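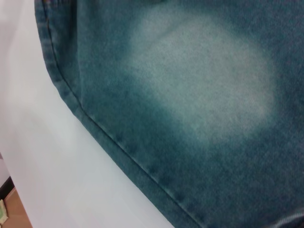
Filed under: Opinion / Materials & Repair

Fabric weight is a poor proxy for durability, and mills should stop printing it as the headline number. Veline lists its heaviest denim at 480 grams per square meter and its lightest at 222. Neither figure says anything about yarn twist, fiber length or seam construction – the properties that decide where a pair of jeans fails.

Abrasion cycles would be a better label. Nakpan already prints them on its work pants, along with the test method and the load applied. Buyers can compare two products on that basis. With weight alone they cannot, and a loosely spun heavy cloth will keep outselling a tighter one that wears longer.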